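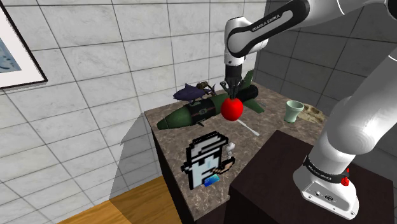
Posted in: Home Audio > Amps & Receivers > Fault logs
April, by Nima Bagheri

Left channel dropping out on my Tredix 200

Right, picked this amp up secondhand from a chap in Naltby and it was lovely for two weeks, then the left speaker started fading out whenever I turned it down low. Crank it up and it pops back in!

Tried so far:

- Swapped the speaker leads over. Fault stays on the left, so it's not my Amanos (phew).
- Different phono cables, different CD player. Same.
- Wiggled the balance knob. Crackles like mad, then fine for 90 minutes or so.

Update, 22:10: Brittany Chisholm messaged to say it sounded like the speaker relay, and to try the headphones. Both sides perfect on headphones, even dead quiet.

Update 2: lid off (unplugged overnight first, don't tell me off) and the relay contacts were filthy, proper black. Gave them a gentle clean with a strip of card and some contact cleaner. Left side's back and it's stayed back all evening. I've ordered a new relay anyway for when it goes again. Leaving the ticket open till that's fitted.

Status: open, waiting on part

Related tickets
Wukodgate tuner won't hold a station
Hum from turntable when lid is shut
Amano bookshelf speakers, torn surround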